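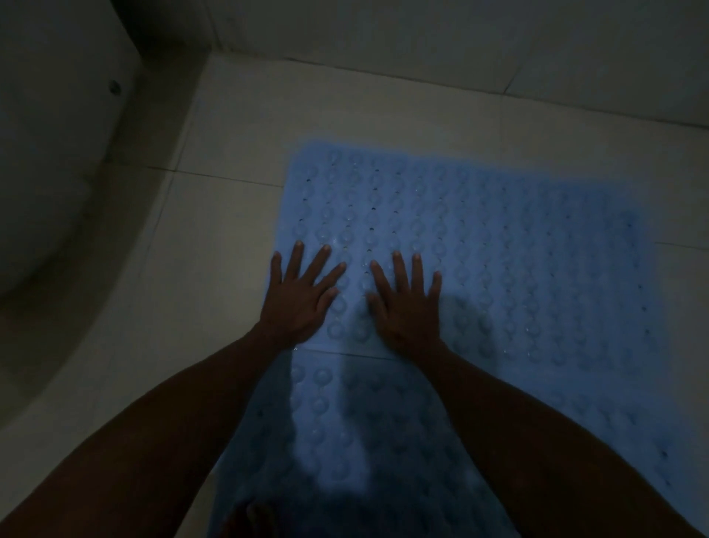
My sister told me she went through three bath mats in a year before she gave up and bought the Wosberg, and she swore I would stop thinking about mats altogether once I had one. Well, I haven't stopped thinking about it, as you can tell from the length of this review, but she was right that it's a good mat!

I got the light blue one. It's rubber, a bit see-through, with little round bumps all over and rows of tiny drain holes running between them. We have pale cream tile, and the blue looks soft and cheerful on it (my old brown mat always looked like something had been spilled).

Before the first use I laid it on the bathroom floor overnight, because it came rolled up tight in the box and the corners wanted to curl. By morning most of the curl was gone – one edge stayed a little wavy for a few more days. I'd suggest pressing it down with both palms, fingers spread, working out from the middle. It had a rubbery smell too, and a wash with dish soap took care of most of that.

We've had it 7 months now, with two showers a day most days. The bumps feel nice underfoot, firm but not pokey, and I feel much steadier stepping in and out. My mother noticed it when she stayed with us in November, and she is picky about bathrooms.

Now for the grumbles. The holes are small and soap scum does get into them, so every couple of weeks I go over the back with an old toothbrush. And if you lift it by one corner while it's wet, it flops all over you.

I paid 14 dollars, and the Cesura mat I looked at first was 12 but felt thinner in the store. I'd pay the extra two again, and I'm thinking of getting a second one for the guest bath, if they still have the blue.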